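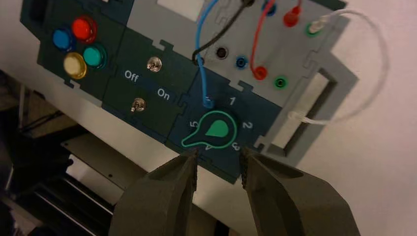
Cell technician (part-time, two-arm bench cell)

Hello! I'm Kanini Kioko and I run the bench cell at Sterkley. I'm looking for someone to help me keep it going, and I'd love it if that turned out to be you.

The cell is a pair of black arms on a white table with white walls round it, and a task board that sits between them. The board is made of tiles that lock together like a jigsaw: push buttons, a slider, two toggle switches, a rotary knob, and a bank of banana sockets with leads going in and out. The arms press, slide, flick, turn and plug, and we log how they get on. The board has had 3,780 runs since I started keeping a proper log, and everything that can work itself slack has had a go at it.

Up to now the looking after has been me and Jaxon Kowalchuk. Jaxon is moving over to the Praltari project in July (I'm pleased for him, mostly) and I can't do the mornings by myself.

What you'd be doing

Mornings start at 8.30 with the walk-round. You check that both arms are bolted down tight, run your thumb along the tile joints, wipe the camera lenses and look at the fingertips. The fingers are tapered with a ridged gripping face, and once the ridges go smooth the knob starts slipping out of their grasp, so we swap them in pairs and never one at a time. I learnt that the hard way. One fresh finger and one tired one will close off-centre and you'll spend all day blaming the software.

Then there's homing, which means bringing each arm to its reference point and checking the number on screen against the number on the card. If it's out, you redo the offset. It takes a while the first few times and then it becomes a thing you do with a mug in the other hand (mug stays off the table, please).

After that you put the board back to its starting state, and I'm fussier about this than anything else. Sliders to the end marked on the day's sheet, toggles off, knob on the position you've been given, probes in their proper sockets. A lead in the wrong hole means the whole batch gets binned.
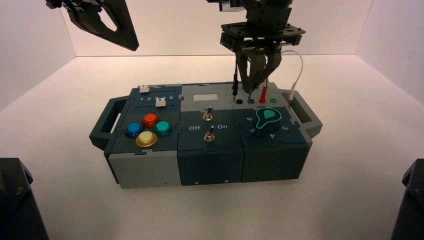 Leads are probably a third of the job, if I'm truthful about it. They snag, they twist, and the plugs get wiggled until the grip inside goes soft. You'd be testing them for continuity, re-terminating the ones worth saving and keeping the spares box stocked. I like a lead to leave the board in a big lazy loop, well clear of where the other arm wants to go, and I'll happily stand there and argue about loops with you.

You'd also do the small repairs: a toggle that's gone mushy, a button that sticks down, a tile with a broken tab. We print our own replacement tabs and finger parts on the machine next door. Larger faults on the arms go back to Morin, who service them for us, and you'd be the one ringing up and describing the noise.

The cell manual is 104 pages and quite a bit of it is out of date. Rewriting the chapter on the grippers would be yours if you fancy it. Jaxon's notes are very good but they are in Jaxon's handwriting.

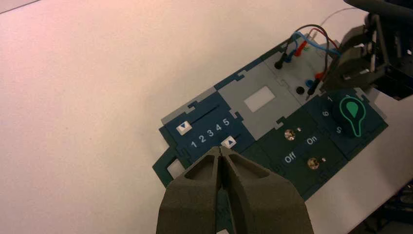 The fiddliest setting is the approach height over the slider. Too high and the fingers close on air, too low and they lean on the tile and push the whole board along the table, so you creep down in tiny steps and write down where you stopped. If that sounds soothing, we'll get on. If it sounds like torture, better to find out now!

Who I'm hoping for

Someone who has fixed things with their hands. Bikes, sewing machines, guitar pedals, lab kit, I don't mind which. You should be all right with a multimeter and a soldering iron, and you should be the sort who stops the machine first and looks second. Robot experience is nice but I can teach you that part. I can't teach you to put the hex keys back.

You don't need to write code. You will need to read a log file and tell me which line worried you.

The practical bits

Four mornings a week, 8.30 to 12.30, on site. Pay is 438 a week before tax, with paid holiday, and a proper contract from day one. You get two weeks alongside Jaxon before he goes. There's step-free access to the lab, and the bench can be worked sitting down.

To apply, send me a page about something you repaired, including the bit where it went wrong, and put reference 745 in the subject line. Photos are welcome, and a CV is fine but I'll read the page first. Applications go through the Trestico jobs portal, marked for Kanini. I'll invite a handful of people in to try a morning walk-round with us, paid, and you can ask Jaxon anything you like while I make the tea.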